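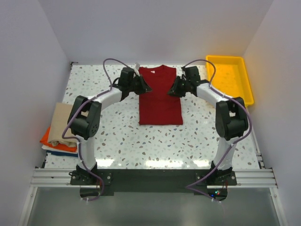 Drape (textiles)

Drape is the way a fabric hangs and folds under its own weight. It is one of the main properties used to choose cloth for clothing, curtains, table linen and upholstery, along with weight, strength, stretch and handle (the feel of the cloth between the fingers). A fabric that falls into many small, soft folds is said to drape well or to be fluid. One that stands away from its support in a few wide folds is described as stiff or crisp. Neither is better in itself. A pleated skirt lining and a shirt collar need very different cloth.

Contents
1 Causes
2 Bending and shear
3 Measurement
4 Effect of cutting and sewing
5 Washing and finishing
6 Use in the trade
7 See also

Causes

Drape depends first on the fiber. Silk and viscose rayon give fluid cloth in most constructions, while linen tends to be stiff when new and softens with use. Wool varies widely with the breed of sheep and the way the yarn is spun. Cotton falls between these, and its drape is decided largely by how it has been spun, constructed and finished.

Yarn matters as well. Thick yarns resist bending more than thin ones, and a very high twist makes a yarn firmer and livelier. Continuous filament yarns generally slide past one another more easily than hairy spun yarns, so the cloth made from them moves more freely.

Construction is the third factor. In a plain weave each yarn passes over and under its neighbors in turn, and the many crossing points hold the cloth firm. Satin weaves have fewer crossings and longer floats, and usually drape more softly at the same weight. Knitted fabrics are made of loops that can change shape, so most light knits cling and fall closely over whatever supports them.

Bending and shear

Two kinds of movement are involved. Bending is the curving of the cloth out of its own plane, as when it falls over the edge of a table. Shear is the change in angle between the two sets of yarns in a woven cloth, which allows a flat piece to take on a curve in more than one direction. Paper bends but hardly shears at all, so it forms simple curves and then creases. Cloth does both.

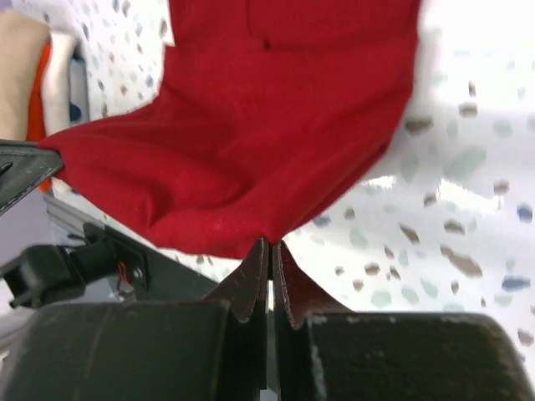
The number and direction of folds also depend on how the cloth is held. A curtain supported along its whole upper edge falls in upright folds, and their spacing is set by the heading tape or the hooks. Cloth gripped in one small place behaves differently. The material is drawn together there and the folds spread out from it like spokes, becoming wider and shallower with distance. The red fabric shown has been pinched into a narrow point, and its soft folds run diagonally away toward the upper left and upper right where the grip pulls it taut. Dressmakers call such folds drag lines when they appear in a worn garment. They usually point back to the place where the cloth is under strain, such as a tight armhole or a button set too high.

Measurement

Drape was long judged only by hand and eye, and much of it still is. Buyers hold up a corner of the cloth, let the rest fall, and compare it with a known sample. The method is quick but two people may disagree, and words such as limp, soft and full are used differently from one mill to the next.

The usual laboratory instrument is the drape meter. A circular piece of cloth, commonly 300 mm across, is placed over a smaller round disk so that the outer part hangs down freely. Light thrown past the specimen casts a shadow, and the area of the shadow is compared with that of the flat cloth. The result is given as a percentage called the drape coefficient. A low figure means a fluid fabric and a high figure a stiff one. The number of folds, known as nodes, is normally recorded too. Cloths with the same coefficient can look quite different if one hangs in four large folds and the other in eight small ones.

Earlier instruments traced the shadow onto paper, which was then cut out and weighed. The Brekix meter, used in the cloth halls of Destovberg, worked in this way and was supplied with a small brass balance. Its printed handbook, known in the trade as the Ekine tables, listed coefficients for 614 fabrics, of which 311 were woolens. Later meters use a digital camera and calculate the area directly.

A related test measures bending length. A strip of cloth is slid over the edge of a platform until its tip droops to a fixed angle, and the length of the overhang is read from a scale. It gives separate results for the lengthwise and crosswise directions, which the round specimen does not.

Effect of cutting and sewing

A finished garment rarely drapes like the cloth it was cut from. Seams add extra layers and lines of thread, both of which stiffen the fabric along their length.

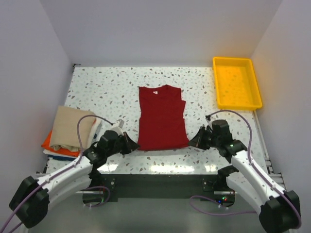
Hems add weight as well as stiffness. A deep hem pulls a light skirt downward and reduces the number of folds at the bottom edge, while a narrow rolled hem leaves the drape almost unchanged. Curtain makers often sew a weighted cord or small flat weights into the lower edge for the same purpose.

The direction of cutting has a large effect. Woven cloth cut on the bias, at 45 degrees to the lengthwise yarns, shears easily under its own weight and falls close to the body. Bias-cut pieces also lengthen as they hang, so they are commonly left on a stand for a day or more before the hem is leveled.

Interlining and fusible backing are used where drape is not wanted, as in cuffs, collars, waistbands and the fronts of tailored jackets.

Washing and finishing

New cloth often carries starch or other size, and its drape changes at the first wash. Enzyme washing, softeners and mechanical tumbling are used in mills to make fabric more supple before sale. Resin finishes that resist creasing can have the opposite effect. Line-dried cotton is generally stiffer than the same cloth dried in a tumble dryer.

Use in the trade

Suppliers of dress fabric usually describe drape in words on the sample card, sometimes with a coefficient beside them. The Bunting sample library in Destovberg holds 3,228 swatches arranged from stiffest to most fluid, with fiber and weight given second. Designers use collections of this kind when replacing a fabric that is no longer made, as a match in weight alone often hangs wrongly.

See also

Bias (textile)
Fabric handle
Interlining
Pleat
Satin weave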